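Tenham libraries to lend household and hobby items from August

Residents of Tenham will be able to borrow kitchen equipment, garden tools, games and craft supplies from their local library under a new lending scheme which opens in August.

The scheme, to be known as the Tenham Lending Shelf, will run alongside the existing book service at 4 branches: Central, Bustis Road, Sandoval Park and Wotex Lane. It follows a trial at Bustis Road over the winter, during which 358 loans were made to library members.

A full list of items will be held in the online catalogue, where members may check whether an item is on the shelf and place a reservation in the usual way. Items may be collected from any of the four branches but must be returned to the branch from which they were borrowed, as storage space differs from one building to another.

Loans will last for two weeks and may be renewed once, provided that no other member has made a reservation. There will be no charge for most items. A refundable deposit of £5 will be taken for powered garden tools and sewing machines, payable by card at the enquiry desk. Members who receive a concession will not be asked for a deposit.

The decision to extend the trial was taken after a survey of members at Bustis Road, in which 75 per cent of those who replied said they would use the service again. Several asked for a wider choice of cooking equipment, and in particular for large pans and serving dishes suited to family gatherings. Others asked for longer loans during the school holidays. The first of these requests has been met in full – the second will be considered once the service has been running for a full season.

Any member aged 18 or over may borrow from the Lending Shelf. Younger members may borrow games and craft supplies on their own card with the written consent of a parent or guardian. Those who are not yet members may join at any branch by bringing one form of identification showing a current address within the borough. Members of neighbouring library services who hold a Tenham visitor card will be able to borrow books as before, but the Lending Shelf will be open to residents only.

All electrical items will be tested before they are first lent and checked again on return. Instructions will be supplied with each one. Borrowers are asked to clean items before bringing them back and to report any fault or missing part to staff, who will not make a charge for fair wear and tear. Where an item is lost or badly damaged, the cost of replacing it may be recovered from the borrower up to a fixed limit, which will be shown on the loan receipt.

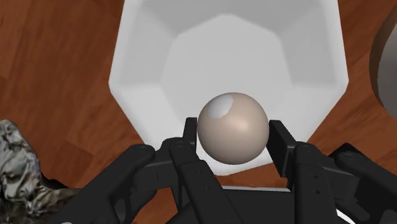 A ball and a many-sided white bowl, in a computer-rendered image.

The library service is also inviting residents to donate goods in sound condition. Bowls, baking tins, board games with all their pieces, hand tools and balls of wool are all welcome. The service is unable to accept mattresses, car seats, cycle helmets, gas appliances or anything that has been repaired at home. Donations may be left at the Central and Sandoval Park branches during staffed hours. They should not be placed in the book return boxes or left outside the building.

Goods which are not needed for the Lending Shelf will be passed to local charities unless the donor asks for them to be returned. A donation form is available at each enquiry desk and should be completed at the time of the visit.

Opening hours at the four branches will not change. Lending Shelf items may be borrowed and returned only while the enquiry desk is staffed, and not through the self-service machines. At Wotex Lane the desk is closed on Friday, and members who use that branch are advised to plan their visits accordingly.

Printed guides to the scheme, including a large-print version, will be available from all branches before the opening. Enquiries should be made in person at any branch or through the contact page of the library website.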